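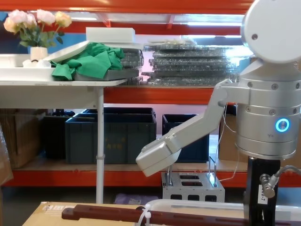
Hurnetti stock list, README. Covers the spare parts and consumables held by the Hurnetti repair shop, one row per item per shelf. Started by Bontu Woldegiorgis, tidied by Normunds Lapiņa, last touched 7/21/23. Shelf codes begin with a letter for the colour of the beams, so anything on tall shelving with bright orange steel beams is O, then the level, then the slot. Lower shelf is 1. Old rows have it the other way up, see Known problems.

Files
stock.csv - the main list
moves.csv - what went where, by date
suppliers.csv - Zanetti and Vondska only for now

Columns in stock.csv
item - plain name, no part codes pls
shelf - e.g. O-1-3
qty - whole numbers. Blank means not counted, zero means none left
reorder - the level at which we buy more. Mostly 2, 5 for seals
note - free text, messy

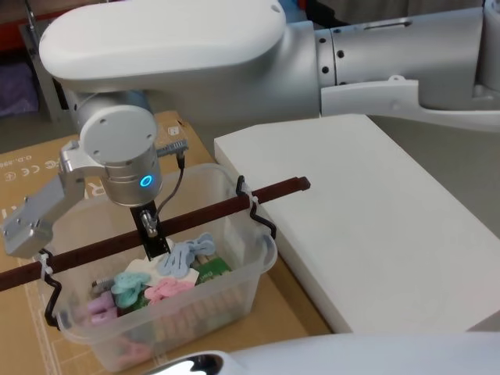
Fig. 2. At the bin, small blue ring lit.

Known problems
Rows from before April use top-down levels. Half fixed. Check the old_level column before you trust them.
Vondska changed their pack sizes and we didnt split the rows, so qty is packs for some and singles for others.
Three items have the same name and are not the same thing (hose clips). Will rename.
Isten returns are not in here at all, they go in their own sheet.

Using it
Open in any spreadsheet. Import the shelf column as text or it may turn codes into somthing else. Don't sort moves.csv, the order matters.

Changes and corrections to Bontu, supplier stuff to Normunds.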